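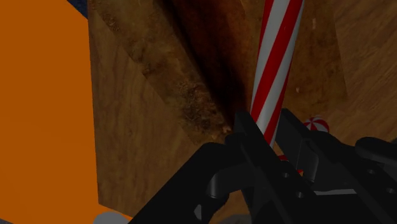 Can a robot arm be relied upon for light tidying yet?

3 min read

Plasgate Residences

Our organization manages furnished apartments and is reviewing which housekeeping tasks could be given to a machine in the next budget period. The task under review is modest: small items left on a table are to be picked up and placed in an open wooden box. A single fixed arm with a two-finger gripper would do the work.

All testing to date has been in simulation, in a furnished room with a table, a counter and the usual objects a guest might leave out. Seasonal items are included, as these are a recurring burden on our staff after the holidays. Thin, striped candy-cane pieces have been the subject of most internal discussion. The question of how firmly to hold them has not been settled, and the side walls of the box leave limited room for the hand.

We would be grateful for advice on two points. First, is a simulated result a sufficient basis for a purchase? Second, is there any household chore which may be considered solved at this time?
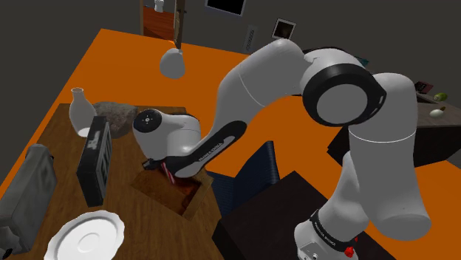 Mandano Support

With respect to the first point, no. A simulated result is useful for comparing one control method with another, and it will show whether the arm can reach the box at all. It should not be used to forecast performance in an occupied apartment. Surface friction, lighting and small errors in object position are generally kinder in software than in a real room.

Our own department ran 1000 simulated placements before moving to hardware. We then recorded 467 placements on a real table, and the failures were of a different type. In software the hand missed. On the table it took hold properly and then lost the object on the wall of the container – a matter of approach angle, which we corrected by raising the path before the final descent.

With respect to the second point, floor vacuuming is the only chore we would describe as routine. Tidying a table remains a supervised activity.

Rao

Buy a bigger box.

Bodura Workshop Office

We concur with Mandano Support and would add a note on cost. In our shop an arm sorts parts into trays for 2 shifts a day, and it does so acceptably. The parts are identical and arrive in the same position. A guest's table offers neither condition. Please also budget for a person to reset the work area, as our first proposal omitted this and had to be resubmitted in May.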